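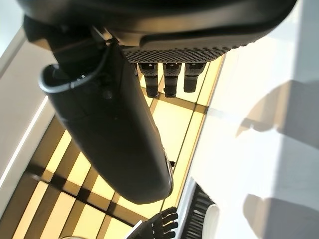
4.2 Where the rinsing happens

Reading time: 14 minutes

Print this article | E-mail this article

The advice literature treats the sink and the dishwasher as rivals. Either a household washes by hand or it owns a machine, and the only question worth asking is which of the two uses less water. We doubt that many kitchens work like this. In the 60 homes we surveyed in Gunavley, all of which had a working dishwasher, 35 reported rinsing most items at the sink before loading. That is a self-report, and we would not lean on it too hard. People who have been told for years that rinsing is wasteful have a good reason to say they do it less than they do.

Wijesinghe's earlier Bemgate study put the habit down to distrust of the machine. We find that account too simple. It rests on interviews held in living rooms, where a person asked why they rinse will give a reason, and distrust is the reason that comes most easily to hand. Few of her respondents were asked where the dishwasher stood, how far its door came down into the room, or whether one could stand at the sink at all while it was open. These seem to us the plainer questions, and they should have come first.

Our own layouts vary less than we would like. Most kitchens in the Retach blocks put the dishwasher close to the sink, under the same run of worktop or one next to it. The fitters' usual defence is that this saves pipework and saves steps. The first claim is probably true. The second depends on who is doing the stepping. With the door down and the racks out, a good part of the floor in front of the units is taken up, and a second person has to wait or go the long way round.

Figure 1 shows an arrangement of the kind we mean.
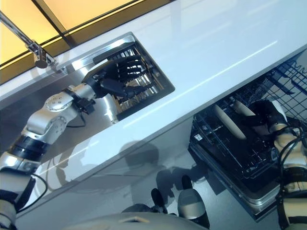

Figure 1. Stainless-steel sink with a dark wire grid in the basin; the dishwasher below the counter is open, with its racks pulled out.

The grid deserves a word, as it is left out of nearly every published account of the washing-up. A grid of bars in the basin changes what the sink can be used for. Crockery can be set down on it without touching the steel, and water runs away underneath. It also makes it awkward to fill the basin and wash in it, which is the very practice that the hand-washing side of the argument takes for granted. If a household keeps a grid in its only sink, we should be slow to describe that sink as a place for washing. It may be a place for waiting.

Tôn, who coded the 443 diary entries collected in October, at first sorted every entry that mentioned the sink under "pre-wash". On a second reading she could support that label for only 176 of them. The remainder said that things were "in the sink" or "by the sink" and gave no sign that any water was involved. We have kept both counts in the appendix. The gap between them is larger than most of the effects claimed in this field, and it came from a single careless word in our own coding sheet.

We use cookies to remember your reading preferences. Accept | Manage settings

None of this shows that layout causes rinsing. Households choose their kitchens, or at least put up with them, and the Fung estate, where the sink and dishwasher stand on opposite walls, differs from Retach in rent, age of tenants and size of family. We tried matching on family size and were left with too few homes to say anything firm. What we would resist is the step from a rinsed plate to a belief about machines. A plate may be rinsed because the racks are full, or the tap is nearer than the door, or somebody else is standing in the way. The diaries seldom say which.

4.3 Loading order and the lower rack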